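Drucken | Per E-Mail versenden

Projektbericht: Gute Praxis beim Aufzeichnen von Greifbewegungen

In unserem Semesterprojekt Plukodar wollten wir wissen, welche Regeln man braucht, damit Aufnahmen mit dem Handgreifer später auch für andere Gruppen brauchbar sind. Als Vorlage diente uns das Merkblatt von Undix, das wir im Juli für Textilien umgeschrieben haben - und das hat richtig Spaß gemacht! Aus den ursprünglich 16 Punkten sind 8 geworden, die man sich wirklich merken kann.

Die wichtigste Regel betrifft den Griffpunkt: Gefasst wird am Rand oder an einer Falte, mit beiden Backen, und erst dann wird bewegt. Dünne Sachen wie ein Trägerhemd sind dafür ein toller Prüfstein, denn der Stoff liegt schon auf der Decke in Falten und die Träger machen, was sie wollen. 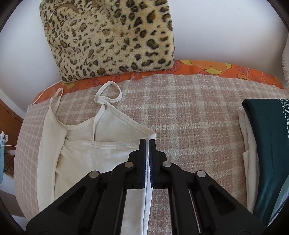

Regeln für den Raum

Aufgenommen wird in echten Wohnungen, also gilt: vorher fragen, nichts Privates mitfilmen, keine Namen in den Dateien. Bis zu zwei Wiederholungen pro Kleidungsstück sind erlaubt, danach wird die Ausgangslage verändert. Miroslava Doležal aus der Parallelgruppe in Stallamau hat unseren Entwurf gegengelesen und einen Abbruchpunkt ergänzt - rutscht der Stoff weg, bleibt der Versuch drin und wird als Fehlgriff markiert. Eine super Idee, die wir sofort übernommen haben!

Offen ist noch, wie wir gemusterte Unterlagen im Protokoll vermerken.

Seite drucken | Als E-Mail senden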